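实验记录本 第二册
2022年11月13日
记录人：Emiliano Robles
题目：抽屉里的鞋，机器什么时候可以自己收？

今天继续做"收鞋"这个任务。先写给自己，也给明天来实验室的同事看。我的中文还在学习，如果有句子不清楚，请直接在旁边改。

背景再写一次，免得以后忘记。Merkix那边问我们的问题很简单：家里的小整理工作，机器现在能不能做？他们列了一张表，里面有叠毛巾、收鞋、把杯子放回架子、拧瓶盖。车间的部分是Storkotex提的，主要是分拣零件和清理工作台。我负责收鞋和清理工作台这两项。我个人的意见在四月已经写过：拿起一个硬的盒子，机器可以；拿起一只鞋，有时候可以；在抽屉里面拿一只鞋，还不可以。到今天我没有改变这个意见，但是我对原因的理解有一些变化。

四月的时候我认为困难在"看"。抽屉里面暗，鞋是黑色的，两只鞋靠在一起，边界很难分开。所以我们花了很多时间调灯光和曝光。Pemwood的分割模型换过以后，看的问题少了很多，但是成功率没有跟着上去。在抽屉任务上，Moya手臂连续做了40次，完整成功的只有3次。失败的大部分都发生在手指已经进入抽屉之后。

所以现在我们回到人的动作，把人做同样的事情时手腕的位置录下来，和机器的轨迹比较。 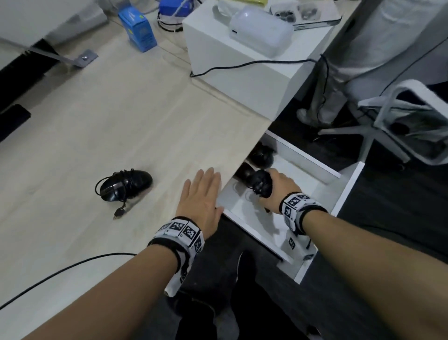
图1 右手伸进抽屉抓住黑色物体，左手平放在桌面上。两只手腕都戴标记带。

从录像里我学到的第一件事是左手。以前我们写任务说明的时候，只写右手："伸入，抓住，提起，放下。"左手完全没有写，因为觉得它没有工作。但是人弯身向下的时候，左手放在桌上，手指张开，我认为身体的一部分重量由它承担。机器的底座是固定的，不需要这个支撑，这一点机器比人方便。可是左手还有另外一个用处，我是自己试了几遍才感觉到的：手放在桌上，我就知道桌子的边在哪里，右手向下的时候不看也不会碰到。机器没有这个参考，只能相信标定。标定差一点，手腕就撞抽屉的前板。

第二件事是抓的位置。我们给Moya的抓取点一直在鞋口，因为鞋口有边，夹爪容易夹。图1里右手抓的那个东西像是鞋头。我自己试的时候也常常先抓鞋头，后来才换手的位置。鞋头比较硬，形状不变。鞋口软，一夹就变形，模型预测的位置就错了。下一轮我想把抓取点移到鞋头，先试2种夹爪开度，不要一次改太多东西。

第三件事是鞋带。桌上的那只系带皮鞋，鞋带向上绕成圈，还有一个小的钥匙或者牌子连着短绳挂在下面。人看到这种情况不会停下来，手会自动避开。机器看到鞋带，深度图上就是一片噪声，规划器有时候把鞋带当成障碍物，有时候当成没有。两种都不好。我的建议是第一阶段用没有鞋带的鞋，把抽屉的问题单独解决，第二阶段再加鞋带。有同事认为这样是作弊。我认为不是，只要在报告里写清楚就可以。

标记带的问题：
手腕转到某个角度时，标记面向抽屉的侧板，头部的相机读不到。目前的数据一共788段，其中有多少段有这个问题，还没有统计。抽屉内侧也贴了标记，可以用来确定抽屉的位置，但是右手腕离它很近的时候，程序会把两边的编号混在一起。需要检查编号有没有重复使用。这个检查应该先做，做完再录新的数据。

关于时间。人拿一只鞋出来放到桌上，非常快，几乎没有想。Moya做同样的动作要停好几次，每次停都是在等规划。Merkix的人看录像的时候问，能不能把播放速度加快。可以加快，但是一定要在画面上写明倍数。我不希望客户以后在家里等着，才发现速度不一样。

我现在对"家务能不能交给机器"的回答：桌面上的，分开放的，硬的东西，可以开始试用，旁边要有人。抽屉、柜子、袋子里面的东西，先不要答应。车间清理工作台也是一样的道理，桌上如果有电缆横着过去，我会放在"还不可以"这一边。电缆被夹爪带起来的情况，这个月已经发生过，没有损坏设备，但是我不想再看一次。

待办：
检查手腕标记和抽屉标记的编号。
抓取点改到鞋头，鞋口的旧参数保留，不要覆盖。
抽屉打开的深度固定下来，在滑轨上做记号。
问Pemwood，新版模型的训练数据里有没有深色皮革。
给Storkotex回信，电缆的问题写在第一段。

补充：抽屉推回去的动作今天没有分析，录像在共享盘里，文件夹名字还是四月的旧名字，我会改。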